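Swapping fingers and cameras on a two-arm snack bench
23 January 2023

The last post ended with the Farkness fingers on the right arm and the wrist camera still waiting for a bracket. The bracket has arrived, so these are the notes from the comparison. I ran 376 picks in total, split between two finger sets, with the same arm, the same controller and the same bench. The objects are shop snacks because they are cheap, awkward and easy to replace.

What was compared

Farkness fingers: thick, parallel, flat inner faces, no compliance to speak of.
Ramasamy fingers: slimmer, with a soft pad bonded to the tip.
Stestness wrist camera: small, wide lens, fixed focus.
Flesgate controller: unchanged from the last post, firmware included.

Wrist camera

The first thing to settle was how much of the view the fingers would take. With a wide lens mounted this close, they fill a good part of the bottom of the image, and anything directly under the gripper is seen through the gap between them or partly hidden behind one of them.

I had expected to mind this more. For the last part of an approach the gap is the bit that matters, and the wide lens keeps enough of the table in view to correct a bad start. Matte surfaces come out well. Clear plastic is harder, as the rims throw highlights that move with the wrist, and the depth estimate follows the highlights.
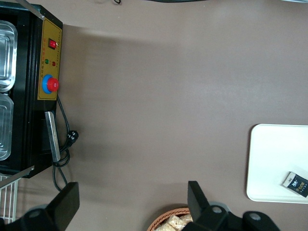
Fixed camera

The second view comes from a camera that does not move with the arm. It sees both arm bases, the shelf, the bottle rack and the tray at once, and it shows which object has been picked when the wrist view is blocked by the object itself. Its weak point is the acrylic shelf. The steps are nearly invisible to the depth estimate, so I entered their heights by hand and left them fixed.

The sandwich was the test I cared about most. A wedge has no two parallel faces where you would like them, bread gives way under load, and the filling moves before the bread does. I set the closing force by raising it one step at a time until the pick held, then backed off by one. 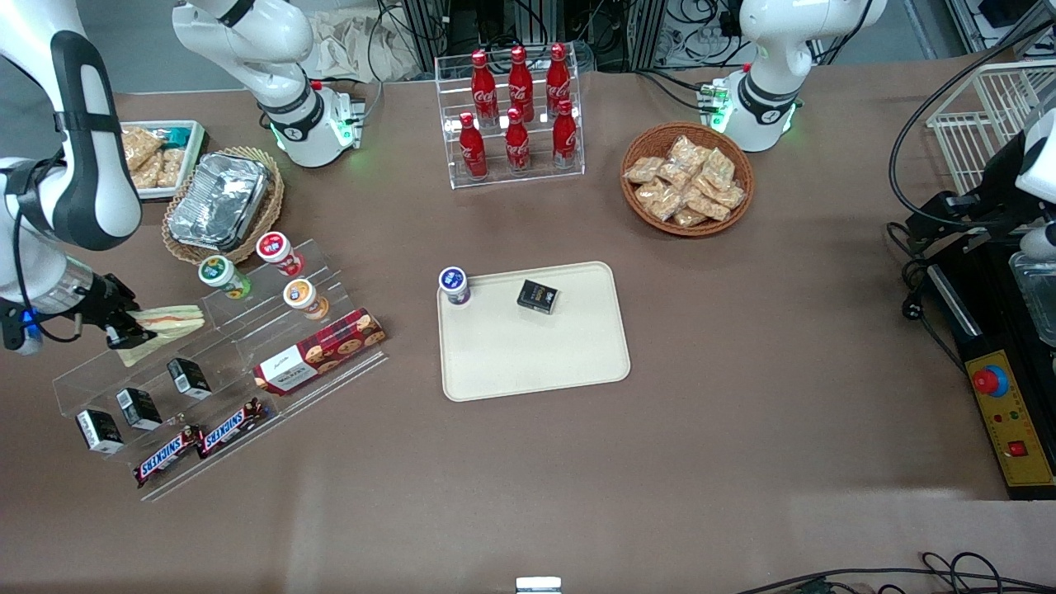 On force settings, the controller takes a raw value from 0 to 4,000, with no units given in the manual. The Farkness fingers needed 2,497 to hold a full bottle without slip. The same value would flatten anything made of bread, so there has to be a setting per object class – a single default is no use on a mixed table. The Ramasamy pads tolerate a wider range, but they drag on thin wrappers when opening, and the object tends to turn slightly as it is released.

Failures

There were 13 dropped or missed picks over the whole run. Most were wrapped items lying in a pile, where the fingers closed on the loose end of a bag and missed the contents. Neither finger set was clearly better at this. Lowering the approach height helped a little, at the cost of more contact with the basket rim. Boxes gave no trouble with either set.

Two of the failures were mine: I had changed the tool length after a finger swap and not saved it. The controller accepts the new value and uses it until the next restart, then goes back to the old one without a warning. If you swap fingers often, write the length on the fingers.

Where this leaves the bench

The Farkness set stays on for bottles and boxes. The Ramasamy set is better for soft food, and I would use it for everything if the pads released more cleanly. I have asked for a harder pad, which should be here in February. Both cameras stay as they are. The cable run along the arm needs another clip near the wrist, and I still have to check whether the controller logs the force value per pick or only the last one sent.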